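Friction tape

Friction tape is a cloth tape coated with a sticky rubber compound. It was first used to cover wire splices and later became common on tool handles, hockey sticks and bicycle handlebars.

Use

The tape is wound at a slant, each turn covering half of the one before. Dark colors are the most common. Old tape dries out and should be removed before rewrapping.

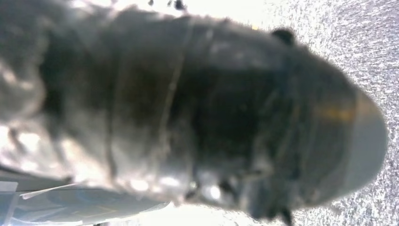 Storage

Rolls keep best in a closed tin, away from heat and sunlight.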